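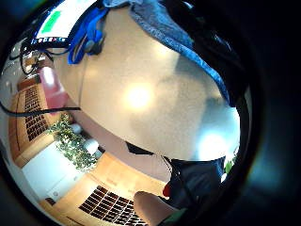

Urkdale, Apr 1, 2021

I meant to write last night and fell asleep with the lamp on and the pen in my hand, so there is a blue line across the pillowcase now that I suppose will be there forever. Anyway! The choir. I have been thinking about the choir since I woke up, and I had better get it down before the day fills up with other things.

Sioned called at eight, before I had even filled the kettle, to say that the chapel on Doolan Street will let us have the big room again starting the last week of April, windows open and everybody spread out. I made her say it twice. It has been over a year of singing into a laptop, each of us muted so we wouldn't hear the lag, and I had gotten so used to the sound of only my own voice in the spare bedroom that I'd started to believe I was a soloist. (I am not a soloist. I am a second alto who comes in a hair late on the high bits.)

So then of course I had to find my music. I went through the hall closet and the piano bench and finally the box from the Clitex sale, and there it all was, under the Christmas tablecloth, with my pencil marks everywhere. "Breathe HERE" in capitals, and "watch Aparecida" on nearly every page. She really was the best person to watch. You could tell from her shoulders when the entry was coming, well before the hands moved. I sat on the closet floor and hummed the whole alto line of the spring anthem, and got to bar 213 before I lost it. Same place as always. There's a jump down there that my throat simply will not believe in. 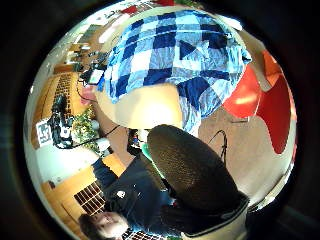
I called Aparecida after lunch, thinking I'd keep it to ten minutes, and we were on for most of the afternoon. Her mother is better and walking to the corner and back. Her sourdough died in February and she has not replaced it. She wants to start us on something easy, rounds and folk songs, and leave the anthem until our lungs remember what they're for. I said I'd be sorry to wait, and she laughed at me and said I only wanted another crack at 213. Well, yes.

The money is a bit of a worry. The room is 50 dollars an evening now, up from what it was, and we have 700 left from the last concert, plus whatever people put in the jar. Sioned thinks we should ask for dues and I think we should wait until we see who comes back. The Huvero sisters have moved to be near their brother, and that leaves the sopranos awfully thin. I might ask the young man at the pharmacy, who whistles beautifully in tune - though whistling and singing aren't the same thing, I know.

It rained at four and then cleared off, and I took a walk up past the reservoir and did my scales out loud the whole way, with only a couple of ducks to object. My top notes are rusty. The low ones have gotten better, I think, or else I've just gotten older. I came home with wet socks and ate toast for supper standing at the counter, still humming.

Must remember to mail Sioned the spare copies tomorrow, and buy stamps first.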